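How does a drink stay fresh in a carton?

Milk from the fridge goes off after a few days. A small carton of juice or soya milk can sit in a cupboard for months and still taste fine when you open it. The drink inside may be much the same sort of thing, so the difference has to come from the box and from how it was filled.

What makes a drink go bad?

Drinks go bad because of microbes. These are living things so small that you need a microscope to see them. They are in the air, on your hands and on the rim of your cup. Most of them do you no harm, but when they get into a sweet or milky drink they start to feed and multiply. After a while the drink smells sour and may turn lumpy.

Air and light can spoil a drink too. They change its taste and colour, and they break down some of the vitamins.

So a good carton has three jobs. It must keep microbes out, keep air out and keep light out.

What is a carton made of?

A carton feels like card, and most of it is. If it were only card, though, the drink would soak through before you got it home. Many long-life cartons are made of 6 layers pressed tightly together. Starting from the outside, they go like this:

Plastic, to keep the wet off the printing
Card, to make the box stiff
Plastic, to stick the card to the next layer
Aluminium foil, to stop light and air
Plastic, to stick to the foil
Plastic again, to hold the drink

The foil is much thinner than the kind you use in the kitchen. You can find it if you wash out an empty carton and tear a corner slowly. Look for the shiny part in the middle of the tear.

How does the drink get in?

The drink is heated until it is very hot, but only for a few seconds. This kills the microbes. It is then cooled quickly so that it does not taste too cooked. The carton material is cleaned as well, and the two are brought together in a part of the factory where the air has been filtered.

Kadir Ersoy works on the filling line at Arai, a drinks factory in Griltcombe. His line fills 4,000 cartons an hour. The card arrives on a huge roll, already printed, and the machine bends it into a long tube. Drink pours into the tube, and the machine squeezes it shut and cuts it into boxes. "The seal is made below the top of the drink," he says, "so there's hardly any air left inside."

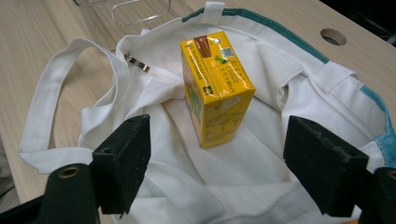 Cartons are handy for carrying because they have flat sides. They stand up in a bag, they do not smash if you drop them, and they pack side by side in a box with very little space between them. Round bottles always leave gaps. That means a lorry full of cartons can hold more drink than the same lorry full of bottles.

What does all the writing mean?

The printing on a carton is there to tell you things. In most countries it must say what is in the drink, and often how much sugar, fat and protein there is. There is usually a date as well. If you are allergic to something, such as milk, nuts or soya, the list of ingredients is the part to read first.

Some cartons also have a QR code, a square made of tiny dark and light blocks. A phone can read it and open a web page. Ask a grown-up before you scan one.

What happens to the empties?

Cartons can be recycled, but the layers have to be pulled apart first. The old cartons are stirred in a big tub of water, a bit like a giant food mixer. The card goes soft and turns to mush, and the plastic and foil are left behind. The mush can be made into kitchen roll or cardboard boxes.

Not every town can do this, so check what your own bins are for. If yours takes cartons, drink up what is left, push the straw inside and squash the carton flat.

Words to know

Microbe: a living thing too small to see without a microscope
Foil: metal rolled out very thin
Seal: a join that lets nothing in or out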